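About Villholm

Villholm supplies packaged snacks and cold drinks to staff rooms, small hotels, petrol stations and school sixth forms. The company was set up by Eskil Rustad and Viera Kratochvíl, who had both worked in wholesale and wanted to serve sites too small for a full pallet delivery. Minimum order is one mixed case.

The stock list has 866 lines. Each line carries a shelf-life class (A to D), a storage temperature range and a case weight. Class A goods are sent out only when at least two thirds of their shelf life remains.
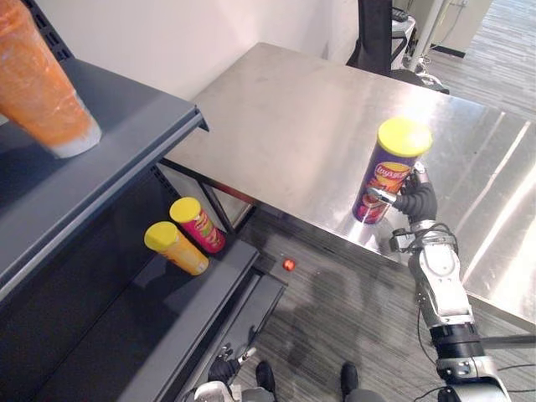

Class D goods are priced down weekly and the revised list goes to account holders on Wednesday at 7 am. Orders against that list close at noon the same day.

What we supply

Crisps and savoury snacks make up the larger part of our trade by volume, with soft drinks second. Confectionery is held from September to May only, as the main store is not chilled. Two ranges are packed for us under our own names: Takia (nuts and seeds) and Pomare (still fruit drinks).
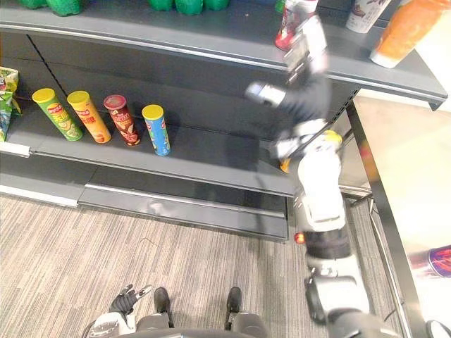
Takia is packed in 19 varieties. Pomare comes in cartons and is not suitable for vending machines with a spiral feed - customers with such machines should order from the canned list.

Shelf plans

Customers with open shelving can ask for a shelf plan. We need the width, depth and clear height of each shelf, and the load rating if known. Plans are drawn up by Vaida Mockus and returned within three working days. Tall goods are set on the top shelf unless the clear height below allows otherwise.
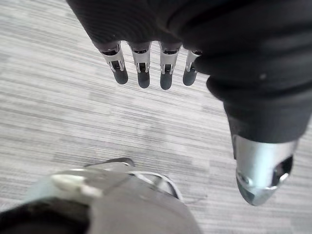
Carpeted floor, grey.

A plan may be revised twice without charge. Further changes are billed at the hourly rate shown on the account form.

Stores and delivery

The main store holds 3,000 cases. Overflow stock is kept at the Gundis depot, which adds one day to delivery. Svetozár Zelenák manages both sites. 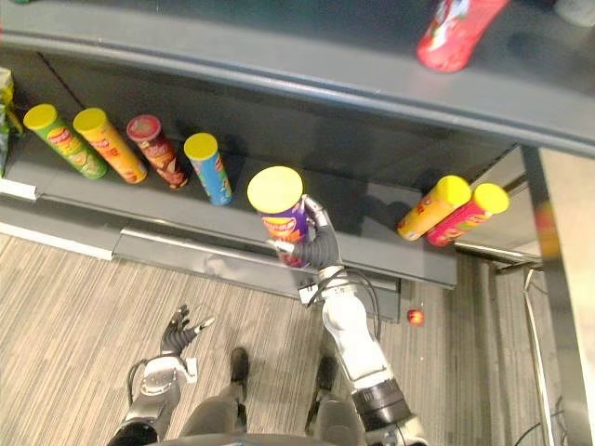 Accounts and returns

New accounts are opened by Deisy Sotelo. Damaged cases must be reported within two working days, quoting the batch code printed on the outer case. Part cases are credited by unit. Stocktaking takes place in February, when no deliveries are made for two days.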